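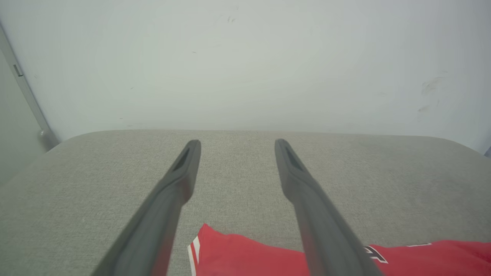 第四章 软面上的布料练习

前三章要是都跟着做完了,你手里的Bretia双臂套件应该已经能开机、能回零,也能在硬桌面上夹方块了。这一章我们换个难一点的:在软垫上夹衣服。先说好,这章我改了好几遍,最早那版写得太死板,有朋友照着做,做到一半就来问我“第六步到底在说哪只手”。所以现在这版(2018年6月重写)我尽量像坐在你旁边那样讲,啰嗦的地方你跳过去就好。

老用户注意一下,本章用的是Studora控制软件的新版菜单,“布料”这一项从“高级”里挪出来了,现在就在主界面左侧,跟“抓取”“回放”并排。如果你找不到,先去附录把软件升上来,别在旧版里硬翻,我翻过,浪费了一下午。

4.1 开始之前要准备的东西

· 一张带软垫的凳子或者沙发凳,面料要织得细一点,颜色素一点。我喜欢灰的,红衣服放上去分得特别清楚!
· 一两件薄衣物,球衣、运动外套这类最好。第一次别拿毛衣,线头会钩。
· Keltex腕部相机两个,左右手各一,出厂已经装好。
· 随箱的六角扳手,短的那把。
· 一块干净的无绒布,擦手指和镜头用。

凳子靠墙放,后沿贴着墙,四只脚都要踩实。地上的线理到凳子后面或者侧面去,用魔术贴绑好,别让它从两条手臂中间穿过去。凳子底下如果有轮子,锁死;没有锁的,我建议换一张,真的,别心存侥幸。

小心:手臂通电以后,人不要跨进凳子和机器之间。要动衣服,先按暂停,等Studora右上角的圆点变成灰色再伸手。我知道这一步很烦,我自己也偷过懒,被夹了一下,不严重,可是吓了一大跳。

4.2 检查手指

软垫上干活,手指的状态比在硬桌面上重要得多。硬桌面上手指歪一点,方块照样夹得起来;布就不行,歪一点就滑掉了,然后你会怀疑相机、怀疑软件、怀疑人生,最后才想起来看手指。

1. 在Studora里点“抓取”,选“张开到底”。两只手都做一遍。
2. 点暂停,等圆点变灰。
3. 凑近看每根手指的指尖,有没有毛刺、裂口,有没有沾着线头。有线头就用无绒布捏下来,别用嘴吹。
4. 指尖附近那道长槽也要看一眼,棉絮最爱往里面钻。拿牙签轻轻带出来就行,不要用金属的东西去刮。
5. 用手轻轻晃一下手指根部。有松动的话,拿短扳手拧紧固定螺丝,拧到有阻力以后再转一点点就停。
6. 解除暂停,选“慢速闭合”,看两根手指的指尖是不是同时碰到一起、高度是不是一样。

如果第6步里指尖明显一高一低,先别往下走,回到第二章重做手指对齐。这个偷不了懒。

注意:套件里还附了一副Ibarra替换手指,比原装的软一些。有人一上来就想换,我的建议是先用原装的把本章走通,心里有个底,再去换着玩。两副手指不要混着装在同一只手上。

4.3 校准软面高度

软垫会塌,这是它跟桌面最大的区别。你以为垫子在那个高度,手指一压,它往下走了;手指一松,它又弹回来。所以我们要告诉软件的有两个高度,一个是“刚碰到”,一个是“压到底”。

1. 把垫子上的衣物全部拿走,用手掌把面料抚平。
2. 点“布料”,再点“软面校准”。
3. 选左手,按“下探”。手臂会慢慢往下走,碰到面料后自己停住,界面上“刚碰到”那一栏会出现一个数。
4. 按“加压”。手臂继续往下,到力度上限自动停,“压到底”那一栏也会填上。
5. 按“抬起”,等手臂完全离开垫子。
6. 换三个位置重复第3到第5步:靠墙一侧、靠近机器一侧、正中间。
7. 右手照做一遍。
8. 点“保存”,给这张垫子起个名字。我的就叫“灰凳子”,没什么创意,好认。

我那张凳子,“刚碰到”和“压到底”相差14毫米,算中等偏软。你的数字跟我不一样完全正常!差得特别小,说明垫子偏硬,那更省事;差得特别大,手指会陷进去,夹的时候容易把面料一块儿夹起来,这种垫子我不推荐拿来练手。

小心:垫子的边缘是圆的,往外就塌下去了。校准点不要选在圆边上,往里让出一个手掌的宽度。在圆边上校准出来的高度是错的,后面手指会往下扎。
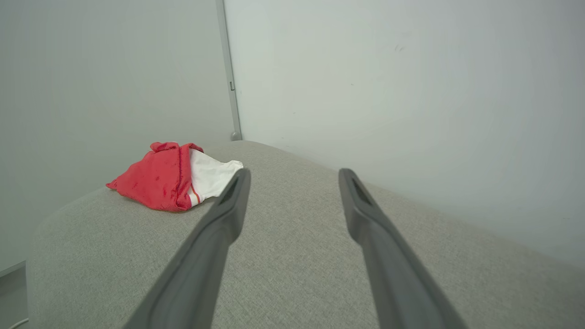 高度存好以后,可以放衣服了。放衣服也有讲究,我一开始以为越平整越好,把球衣叠得跟商店里一样,结果手指在上面滑来滑去,什么都夹不起来(气死我了)。后来随手一扔,反倒一次就中。布料要有能下嘴的地方,有褶子、有鼓起来的小包,手指才有东西可夹。

4.4 摆放衣物

1. 暂停,圆点变灰。
2. 把衣物提起来,从垫子上方松手,让它自己堆下去。别整理。
3. 看一眼它堆在哪儿。离垫子的圆边太近就往里拨一拨。
4. 确认没有袖子或者下摆从垫子边上垂下去。垂下去的部分会挂住手臂,很麻烦。
5. 解除暂停,点“布料”里的“看一看”,让两个腕部相机各拍一张。
6. 在画面上检查软件画出的轮廓。它应该绕着衣物走,没有把手指也圈进去。

第6步如果把手指圈进去了,多半是手指离衣服太近。点“后退”,让手抬高一点再拍。深色手指配深色衣服特别容易出这个毛病,所以刚上手的时候选鲜艳一点的衣服会省心很多。

还有一种情况,衣服上带白条纹或者印字,软件会以为那是两件东西,一件画成两圈。别慌,按住键盘上的Shift,把两圈都点一下,再点“合并”就好了。反过来,两件衣服堆在一起被认成一件,用“切开”,鼠标沿着你认为的分界拖一笔。这笔不用画得很准,差不多就行。

注意:墙面反光太强的话,轮廓会跑到墙上去。拉个窗帘,或者把顶灯换成柔和一点的,都管用。墙上有点脏印子倒没关系,软件会忽略掉,我家那面墙刷了又蹭,蹭了又刷,从来没因为这个出过错。

4.5 第一次夹取

终于到好玩的部分了!先用一只手,别贪心。

1. 在“布料”里选“单手夹取”,勾上左手或者右手,看衣物离哪边近。
2. 速度滑块出厂是100,拉到最低那一格。第一次一定要慢。
3. 在画面上点你想夹的位置。找褶子,找鼓起来的地方,别点平的。
4. 软件会画出两根手指的落点。看看两点之间是不是真的有布,没有就重新点。
5. 按“试走”。手会走到落点上方停住,手指张开,不往下压。
6. 这时候你从侧面看一眼,手指间的开口有没有对着你选的那个褶子。偏了就按方向键微调。
7. 按“下压”,手指碰到垫子会自动停。
8. 按“闭合”。
9. 按“抬起”,抬一点点,一拳高就够了,别抬太高。
10. 按“松开”,衣服落回垫子上,一轮结束。

第一轮夹空了很正常。我记过自己头一天的数据,124次里面夹空的多得不好意思说,后来慢慢摸出手感来了。夹空的时候,先别动力度,力度是最后才调的。按下面这个顺序来看:

· 点的位置是不是太平。换一个褶子。
· 手指是不是没碰到垫子就闭合了。回4.3重新校准。
· 手指方向跟褶子是不是平行。平行就夹不住,转一下,让手指横跨着褶子。
· 衣料是不是太滑。缎面那种亮亮的料子确实难,换件棉的先练着。
· 都没问题,再把闭合力度往上加一格,一次只加一格。

如果夹起来的是垫子的面料,立刻按“松开”,不要按“抬起”。把“下压”的深度减一点再来。垫子面料被扯出小毛球我是有过的,心疼,可是也没办法。

小心:不要在手指夹着布的时候直接断电。断电以后手指会锁在原位,你得用扳手手动松开,挺折腾人的。一定要断电的话,先“松开”再“回零”。

4.6 两只手一起上

单手能稳稳地夹起来、放下去,连着好几轮不出错,就可以试双手了。双手的好处是能把一件堆着的衣服拉开,后面第五章讲叠衣服,全靠这个。

1. 在“布料”里选“双手夹取”。
2. 软件会问你哪只是“主手”。离衣物近的那只当主手,另一只当“副手”。
3. 先让副手退到自己那一侧待着,手指张开,别合上。
4. 主手按4.5的第3到第8步夹住衣物,先不抬。
5. 按“向中间带”,主手会拖着衣物往垫子中央走。速度还是最低那一格。
6. 衣物到了中央以后,给副手点一个位置,离主手远一点,选衣服另一头的边。
7. 副手“试走”“下压”“闭合”,一步一步来,不要用连续模式。
8. 两只手都夹住以后,按“同时抬起”,也是一拳高。
9. 按“轻拉”。看到布料绷起来就松开按键,别等它绷紧。
10. 按“同时放下”,再按“全部松开”。

两只手之间默认留着安全距离,你要是把两个落点点得太近,软件会弹黄框拒绝执行。这个距离可以改,但我不建议改小,两只手打架的声音我听过一次,不想再听第二次了。

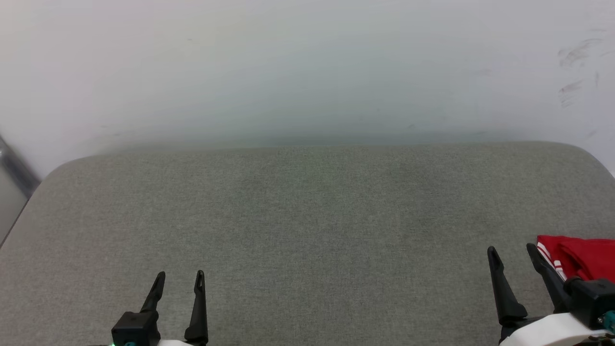 图4-3 双手模式:两只夹爪之间的灰色软面空着,右侧夹爪的手指贴着红色布料。

做第4步的时候,如果衣物在垫子很靠边的位置,主手的手腕可能会转到极限,界面上会跳“够不着”。别硬来,暂停,把衣物往里挪一挪再点一次。也有人会把凳子整个挪过来,可以是可以,挪完凳子软面校准要重新做,我觉得不如挪衣服划算。

还有人问我,副手在旁边待着的时候能不能让它先回零。不要。回零的路线会从垫子上方扫过去,主手正夹着东西呢,很容易蹭到。让它张着手指原地等就好了。

4.7 常见提示和我的处理办法

“轮廓丢失”:相机被挡住了,或者手挪得太快。按“后退”,再“看一看”。还不行就擦镜头。

“软面高度不可信”:你换了垫子没换配置,或者有人坐过凳子。对,坐过也算,垫子会塌一阵子,放约半小时再校准。

“手指未完全闭合”:夹到布的时候出现这条是正常的,点忽略。什么都没夹的时候出现,就去看指尖的长槽里是不是塞了棉絮。

“副手等待超时”:主手那边你想太久了。点“继续等”就行,不会丢进度。

“相机温度偏高”:Keltex相机连着用久了会这样。停一会儿,喝口水,回来再接着干。

4.8 收尾

1. 两只手都“松开”,从画面上确认手指上没挂着布。
2. 按“抬到最高”。
3. 暂停,圆点变灰以后,把衣物拿走。
4. 解除暂停,按“回零”。
5. 在Studora里点“导出记录”,存到自己找得到的文件夹里。默认文件名是一长串数字,我每次都会在后面加上衣服的颜色,回头翻起来快得多。
6. 关软件,再关电源。顺序不要反。
7. 用无绒布把手指擦一遍。

每练完几天,把4.2的检查从头走一次。Ibarra那副软手指磨损快一些,用它的话检查要勤一点,指尖发亮、发滑就可以考虑换新的了。

7月我会把第五章“叠一件短袖”放上来,里面会直接用到你在4.3存下来的软面配置,所以那个配置千万别删。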